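Cullance (robot cell)

Cullance is an amateur robot workcell and the simulated room that accompanies it, developed by members of the Selska shared workshop. The project concerns the handling of small parts on a tabletop by a black articulated arm with a two-finger gripper. It is known among hobby builders mainly for its practice of working out every task in a rendered model before any hardware is moved, and for the set of room files that its members have released for general use.

Background

The Selska workshop is a members' space with benches for woodworking, electronics and light metalwork. Interest in a shared robot arm grew out of a home project by Sorcha Doherty, who had built a small arm in a spare bedroom and found that most of her evenings were spent resetting parts that had been knocked to the floor. Doherty brought the arm to the workshop and proposed that a table be set aside for it. The proposal was accepted on the condition that the table remain available for other uses when the arm was idle.

That condition shaped the project. Access to the real table was limited to short sessions, and members needed some way to prepare for them at home. Teodoro Panganiban began a computer model of the table and the arm in September, using measurements taken with a tape and a square. The model was first meant as a planning aid. Within several months it had become the main place of work, and the physical table was used chiefly to confirm results.

The simulated room

The room is deliberately plain. It has gray walls and a tiled floor, and its objects are simple solid shapes that can be moved, resized or removed by editing a single text file. The task objects are small blocks and boxes, an upright frame and a few flat pieces, placed within reach of the gripper. Members are encouraged to change the placement between runs so that a motion plan does not come to depend on one exact layout.

Several viewpoints are provided. The overhead view is used for layout and for checking reach, while lower views are used for judging clearance between the fingers and nearby objects. 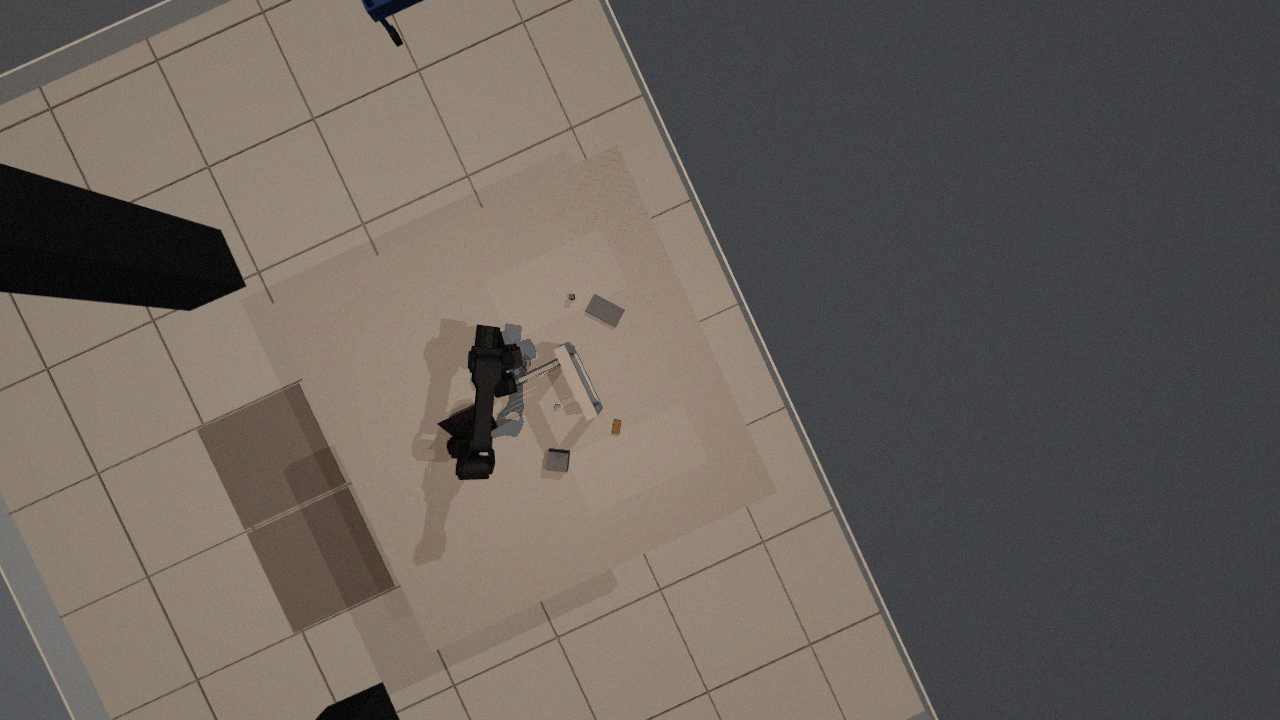
Reach is checked first in any new layout. The arm's base is fixed, and objects placed too near it can be as hard to pick up as objects placed too far away. The project's written guide advises builders to begin with pieces in the middle of the working area and to move them outward only after the first plan has run without contact. Doherty's original home layout had placed nearly everything close to the base, and the guide attributes many of her early difficulties to this choice.

Shadows were added to the renderings at an early stage. They have no effect on the motion of the arm, but members reported that a shadow made it easier to judge the height of the gripper in a still picture. The lighting can be turned off on slower computers.

Method of work

A typical session begins with the placement of objects in the text file. The builder then sets a series of target positions for the gripper, and the software fills in the joint movements between them. The plan is run at reduced speed, and any contact between the arm and an object is written to a log. A plan that produces an unexpected contact is returned to its author for changes.

The largest test series undertaken by the project comprised 1,534 simulated runs of a single pick-and-place task, of which 253 ended in an unplanned contact. Panganiban's review of the logs found that 193 of these took place during the final approach to the object – the last short downward movement of the wrist. As a result, the guide now calls for a separate target position directly above each object, with the fingers already open, before the arm descends.
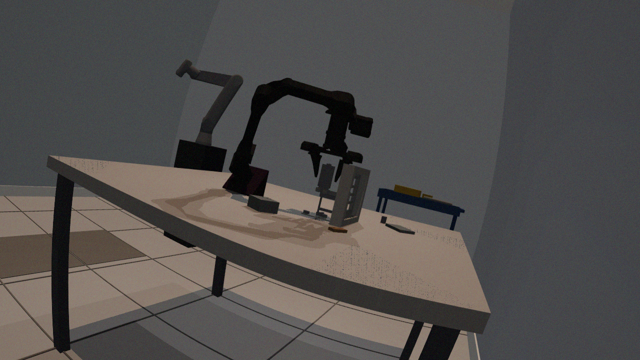 Teodoro Panganiban
Model maintainer, Selska shared workshop

The upright pieces have proved the most demanding part of the layout. A low block may be approached from above with space on all sides, whereas a tall frame standing close to another object leaves little room for the fingers. Two methods are in use. In the first, the wrist is turned so that the fingers open along the gap between the objects. In the second, the neighboring object is moved aside and returned afterward. The second method takes longer but is recommended for new builders.

A second arm, gray in the rendered room, stands on a black pedestal behind the table. Plans that use both arms are treated as advanced work and must state which arm has the right of way over each part of the table.

Transfer to hardware

The movement of a plan from the model to the real table is referred to by members as a Duggan check, after the name of the script that compares the two. The script asks the builder to enter measured positions for the base, the table edges and each object. It then reports the differences and refuses to continue if any is larger than the limit set in the guide. The first hardware run is made with no objects on the table, and a member stands at the power switch throughout.

Differences between model and table have most often been traced to measurement. Surface friction is a further source of error, as real parts may slide when a finger touches them – an effect the model reproduces only in part.

Release and use

The room files were released under the name Vudora on July 23, 2021. The release contained 82 files, including the object shapes, the viewpoints and the written guide. Later versions have added spare layouts and a shorter guide for home builders who have no access to a shared workshop. The arm's own control software is not included, and users must supply a driver suited to their hardware.

See also

Motion planning
Pick-and-place
Robot simulation
Shared workshop

Reader comments (3)

benchdog_ray
Does the Duggan script need the table to be square? Mine is out at one corner and I would like to know before I start measuring.

T. Panganiban
It does not. Enter all four corners as measured and leave the "square" setting off.

Marisol K.
The advice on the extra position above each object fixed most of my trouble. I wish the shorter guide had it on the first page. Are the spare layouts a separate download?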